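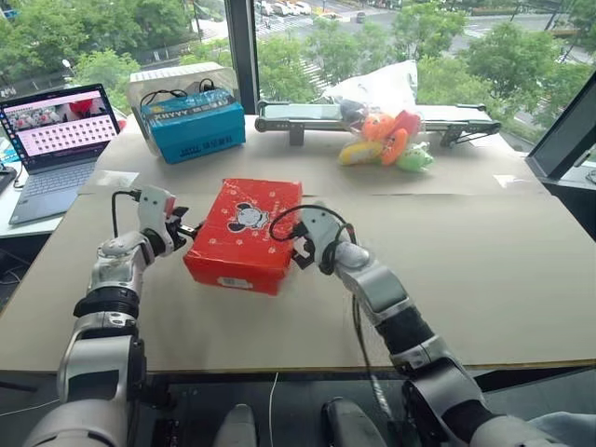 Bernevano, October 29, 2018

The Clurnetti Cup is a student robotics contest in which a two-armed robot must pick up a box, turn it and put it down again, a task most toddlers manage unpaid. It was founded by Vibeke Sveinbjörnsson, who teaches the evening class it grew out of, and is open to teams of up to 18.

Each run is marked out of 100. Both grippers must hold the carton, one at either end; this year's practice carton is red, with a cartoon mouse head on the lid. Crushing it costs points, as does swearing.

The record, 97, belongs to Ketill Blöndal's team, who have mentioned it since. The next round is in February.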